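## Why Knits Grow on the Hanger

A knit fabric is a set of loops, and loops move. Woven cloth holds its shape through threads that cross at right angles and lock under tension. A knit has no such lock. Hang a sweater by the shoulders and its own weight pulls each loop longer and narrower, starting at the top, where the load is greatest.

Volodymyr Didenko runs the textile bench at Simard, a small testing shop that works mostly for yarn mills. He hung 31 sweaters in a closed room from 12th September until the end of November and measured body length at the start and finish. Plain jersey in fine wool changed the least. Loose cotton rib changed the most, and two of the rib pieces did not return to size after washing.

Fiber matters as much as stitch. Wool has a natural crimp and recovers well from small loads. Cotton has little crimp and recovers poorly. Acrylic sits between them at room temperature but sags when warm, so a closet that backs onto a heating pipe is a bad place for it.

Cables behave differently. The crossed stitches pull the fabric in and add thickness, and a cabled blanket weighs far more than a flat one of the same size. Stored over a rail, it stretches along the fold line. Didenko recommends a shelf.
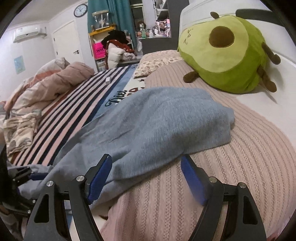
*Knits off the hanger: a blue-gray garment on a pink cable-knit blanket.*

Lindiwe Engelbrecht, who repairs knitwear in Drultwood, folds along the side seams and turns the sleeves in last. She refolds on a different line each season. Stacks should stay low, with the heaviest pieces at the bottom.

Damage already done can sometimes be reduced. Wet the piece, press out the water in a towel, push the fabric back to its measured length, and dry it flat. Wool usually responds. Cotton rib may need a second pass.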